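**Housekeeping and Kitchen Practice – Course Handout, Unit 2: The Sink and the Draining Rack**

Stodum Institute of Home Services, May 2020

This handout replaces the one issued in March. Students should read it before the practical session and bring it with them. The unit carries 20 of the 100 points for the course.

## 1. Scope

The unit covers the handling of everyday tableware at a single-bowl sink, the use of a draining rack, and the move from the sink to the dishwasher or the cupboard. Pots, knives and glassware are treated in Unit 3. The Selvanayagam reader, chapter 12, gives the background and should be read in full. The section on water hardness may be skipped.

## 2. Terms used in this unit

**Basin.** The bowl of the sink, including its floor and walls. A basin set into the countertop is called a recessed basin.

**Draining rack.** Any rack that holds washed items while water runs off them. It may stand on the counter or inside the basin.

**Tines.** The upright parts of a rack that keep plates apart. The same word is used for the uprights in a dishwasher rack.

**Landing area.** The stretch of counter next to the sink where items are set down. It must be clear before work begins.

## 3. Placing the rack

A rack on the counter needs a tray or mat under it. A rack inside the basin needs neither, as the water falls straight to the drain. The cost is space: with the rack in place, part of the basin can no longer be used for washing. Students should put the rack to one side of the basin and leave the floor on the other side open.

Before the rack is loaded, check the following:

- The rack stands level and does not rock when pressed at the corners.
- The drain is not covered by a solid part of the rack.
- The faucet can be reached and operated without leaning over the plates.
- Labels and tags on a new rack have been noted for care instructions.

Racks with wood or wood-like parts should be lifted out and wiped at the end of the session. They are not to be left standing in water overnight.

## 4. Loading plates

Plates are placed upright, one to a gap, with the eating surface facing the same way throughout. A slight backward tilt is correct. A plate that leans forward will slide when the next one is added. Large plates go in first, toward the back – small plates and saucers follow.

Hold each plate by the rim with the fingers spread, lower it until it touches the base of the rack, and only then let go. Plates with a raised rim can catch on the tines and should be lowered straight down. Do not pass one plate over another.

## 5. Faucet

The faucet is opened slowly and closed fully. When rinsing, keep the stream away from the rack so that items already drained are not splashed. Chrome parts are wiped with a soft dry cloth at the end of the session. The Garik cleaning paste supplied in the cupboard is for steel basins only and must not be used on chrome or on glossy cabinet fronts.

## 6. From sink to dishwasher

Where a dishwasher stands close to the sink, its door is opened before the first plate is picked up. Pull the rack out far enough that the plate can be set down without touching the door or the counter edge. Scrape first, rinse only if needed, and load from the back of the rack forward.

An open dishwasher door is a tripping hazard. Close it whenever the work stops, even for a short time. In shared sessions, the student at the sink is responsible for the door.

## 7. Practical exercise

Students work in pairs, 2 to a sink, in the Wallska Street kitchen. Each student loads and unloads 12 plates by the method in Section 4, first to the draining rack and then to the dishwasher. Points are given for order, care and the condition of the counter afterward. Speed is not graded.

Compare the draining rack with a plate in place and without one. Note the direction of the tines in both cases, and bring a short written remark to the session.

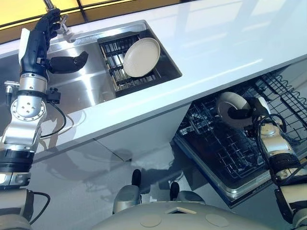
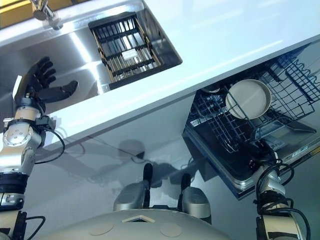 *Figures 1 and 2. Draining rack in a recessed steel basin: with one plate standing upright (first figure); with the dishwasher open below the counter (second figure).*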